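Desktop drawer organizer 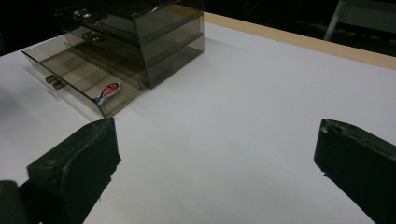

A desktop drawer organizer is a small chest of drawers made to stand on a table, desk, dresser or shelf, and it is used for keeping the sort of little belongings that would otherwise wander all over the house. Most have between two and five drawers, one above the other, each with a handle or tab at the front just big enough for a fingertip or two.

Materials

Wood, cardboard and tin were the usual choices for a long time, and plenty of people still prefer them for their looks. Clear and tinted plastics, acrylic among them, are now very common. A smoky gray or brown tint is a pleasant middle road, as it softens the look of a crowded drawer while still letting the owner see which one holds the hair clips and which one holds the stamps. The Bulletti line was sold in a smoke tint, and the Goodall, a plainer and somewhat deeper box, came in clear only.

Use

Stationery, makeup, sewing notions, jewelry and spare keys are all typical contents. In her household handbook Tidy by the Window, Sarmīte Priedītis suggests giving the bottom drawer to whatever is reached for most often, and leaving the top one for light things that are seldom needed (she keeps her own foreign coins there, and a good many buttons besides).

Care

Acrylic scratches easily, so a soft cloth with lukewarm water and a drop of dish soap is the kindest way to clean it. Drawers should be taken out fully and dried before they go back in. Window sprays containing ammonia can leave the plastic cloudy and are best kept well away from it.

See also: Jewelry box, Pencil case, Sewing box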